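5.2 Failed release at the lower cabinet handles

The most serious fault in the study occurred after the grasp, during release. The robot would reach a cabinet handle, close its fingers, move the door through part of its travel, and then begin to back away while one finger was still behind the bar. From then on the arm and the base worked against each other through the door. We refer to this as a failed release. It is treated separately from the missed grasps of Section 5.1 because the two have different causes and because a failed release is a safety matter on hardware, whereas a missed grasp mostly costs time.

The evaluation covered 1206 episodes in the Tratau simulator, split evenly over 3 controller conditions, so that each condition ran the same 402 starting states. All scenes were drawn from the Bugti set of furnished rooms. Task plans came from Osico and were held fixed across conditions. Only the low-level controller, Andinetti, was changed. Any difference between conditions is therefore a difference in how a given plan was carried out, with the caveat that the physics solver is not fully repeatable when contacts are stiff.

Door panels in the Bugti set differ in handle placement. Some have a single bar, some have an upper vertical handle, and some carry a pair of horizontal bars near the bottom, set one above the other. Figure 2 shows a panel of the last kind with both arms extended toward it. Failed releases were found almost entirely on panels of this type. We had expected the opposite, as the lower bars are the easiest to perceive and had the best grasp rate of any handle in the set.

5.2.1 Sequence of events

The logged sequence was much the same from one failure to the next. The planner selects the lower bar and assigns it to the nearer arm. The gripper closes on the bar and the measured finger width settles at a value consistent with the bar thickness. The door moves. At the end of the stroke the planner issues a release, and Andinetti sends an open command to the fingers. The upper finger travels a short distance and meets the underside of the upper bar. Finger motor current rises to its limit and stays there. The controller then marks the release as complete and passes control to the retreat step, which moves the base straight back from the door.

The finger is at this point wedged between the two bars. If the door is near the end of its travel it cannot follow the base, and the load goes into the wrist and shoulder of the grasping arm. The arm controller reads the growing error as tracking lag and raises its effort to correct it. In the simulator this ended in one of three ways: the finger slipped free with a large rebound, the base lost traction and turned about the held point, or the solver let the finger pass through the bar. The last outcome has no physical meaning. We scored it as a failure in all cases, including those where the task itself was later completed.

The rebound case deserves more attention than its frequency suggests. When the finger came free, the stored joint error was released in a short swing of the forearm away from the door. The free arm was usually held forward during this phase, and the two arms share a good part of their workspace in front of the body. Contact between the arms was logged in several of these episodes. Chairs and other loose furniture standing beside the robot were also struck. A person standing at the side of the robot would have been within the swing.

5.2.2 Cause

Two faults had to be present together. Neither was enough by itself.

The first was in the release check. Andinetti declares a release complete when the open command has been sent and the finger motion has stopped. It does not compare the measured width with the commanded width. This test was written for single-bar handles, on which the fingers stop only when they reach full opening. A finger stopped by an obstacle satisfies the same test. The width error was present in the log in every failed release we examined, and no part of the controller read it.

The second was in the description of the handle passed down from the plan. Osico treats each handle as a separate object with its own grasp region, and the region is computed with neighboring handles removed. On a panel with two close bars, the approach is checked for collision against both bars with the fingers closed to their pregrasp width, which fits the gap. The fully open width does not fit, and it was never checked. The gripper could enter the space between the bars but could not open in it.

Graça Frade, who reviewed the logs independently of the authors, traced the release test to an early version of the controller that had no width sensing. When sensing was added, the grasp check was rewritten to use it and the release check was left alone. The unit tests for release used a free gripper in open space and continued to pass.

We considered and rejected two other explanations. Friction on the door hinge was suspected at first, as the door was often still under load when the release was issued. Lowering the friction changed how far the door moved after the fault but did not change whether the fault occurred. Perception error was also considered. Replacing the estimated handle pose with the true pose from the simulator left the failed releases in place, and in a few starting states it produced new ones, where an inaccurate estimate had previously caused the gripper to miss the gap altogether.

5.2.3 Corrective measures

The first condition was the unmodified controller. In the second, the release check was changed to require that the measured finger width come within tolerance of the commanded width before retreat is allowed. If it does not, the base is held still, arm stiffness is lowered, and the controller reports a blocked release to the planner. In the third, the check was changed in the same way and the planner was also required to test the fully open gripper against all bars on the panel before accepting a grasp.

The second condition removed the base retreat under load. Blocked releases still took place, at close to the original rate, but they ended with the robot stationary and the arm compliant. Most were not recovered, as Osico has no action for partly closing the fingers and backing the hand out along the approach line. They appear in the results as incomplete tasks. We regard this as the correct trade. Overall task success fell slightly relative to the first condition, and a reader who looked only at that number would prefer the faulty controller.

The third condition removed nearly all of the blocked releases as well. The cost was that the planner declined some panels on which the unmodified system had been succeeding, typically by good fortune in the angle of approach. The remaining blocked releases came from door motion after the grasp, which changes the angle between the hand and the bars and is not covered by a check made at planning time.

A force limit on the arm was tried in pilot runs and dropped. Set low enough to catch the fault early, it also stopped ordinary door pulls. Set high enough to permit them, it tripped only after the base had begun to turn. A limit that applies only during the retreat step would avoid this conflict and should be fitted on hardware in addition to the width check.

5.2.4 Limits of the analysis

Simulated contact between thin parts is sensitive to step size, and the split between slip, base rotation, and solver penetration should not be taken as a prediction for a physical robot. The occurrence of the fault is less sensitive, as it depends on geometry and on the logic of the release check. The simulated fingers are also rigid. Compliant pads might escape from the gap more readily, or might jam more firmly, and we have no data on either. Finally, the same release check is used for drawers and for handheld objects, neither of which was tested in this section.

Figure 2. Cabinet task in simulation. Both arms reach toward the panel; the right gripper is just below the pair of horizontal bar handles.
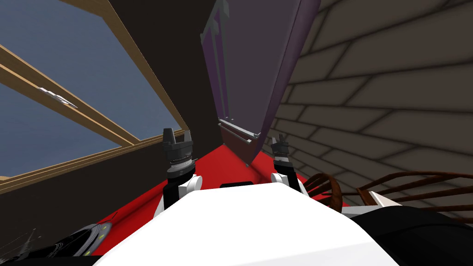 Why did the controller start the retreat while a finger was still caught between the bars?

The release check tested only that the open command had been sent and that the fingers had stopped moving. A finger blocked by the upper bar met both conditions, and the measured width, which would have shown the fault, was not used.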